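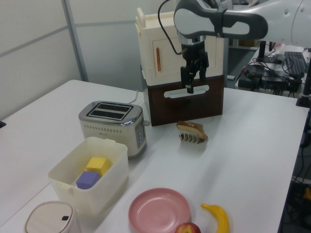

Birthe Hauksdóttir pregunta si las variantes de un mismo hablante cuentan como una sola entrada. Cuentan por separado, con el mismo código de hablante.

Denilico: léxico doméstico regional

Contenido
Denilico reúne 259 entradas sobre nombres de utensilios y muebles de cocina en español, recogidas en entrevistas con 83 hablantes. Cada entrada lleva forma, lema, zona, edad del hablante y una nota de uso. El archivo principal es entradas.csv, en UTF-8 y separado por punto y coma.

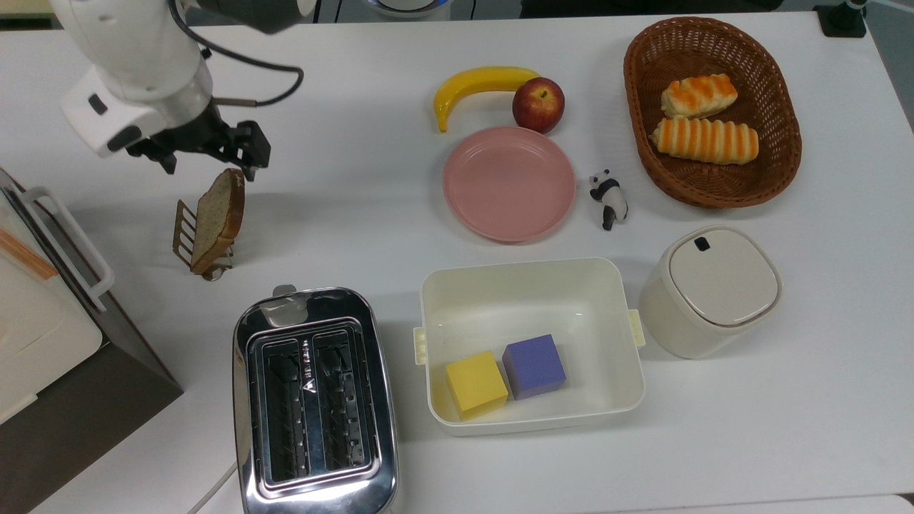
Criterios de anotación
La columna «lema» agrupa formas por objeto designado y no por raíz. Cuando el hablante no tiene palabra propia se anota la perífrasis completa. Un soporte de alambre como el de la foto, con la rebanada de pan de pie, figura con el lema «portatostadas», pero casi todas las respuestas fueron perífrasis — «lo de poner el pan», «la rejilla». No se corrigen.

Limitaciones
La zona costera está poco representada. La nota de uso falta en 134 entradas. Las transcripciones de Abundio Zepeda siguen un criterio anterior para las eses aspiradas y están marcadas con v1.

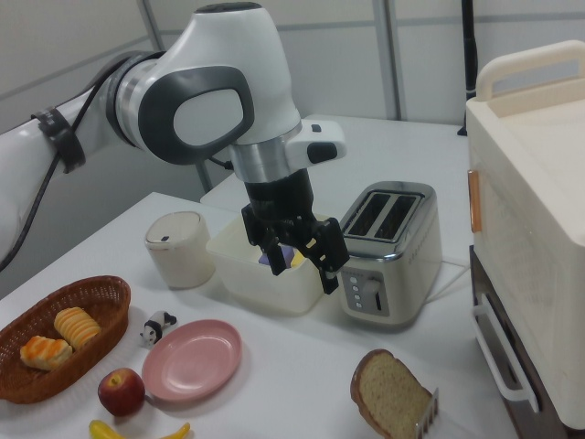
Tostadora de dos ranuras, lema «tostadora» (variantes: tostador, tostapán).

Cambios
Mayo: se unifican los códigos de zona y se eliminan duplicados.
Pendiente: revisar los diminutivos con Nga Huỳnh.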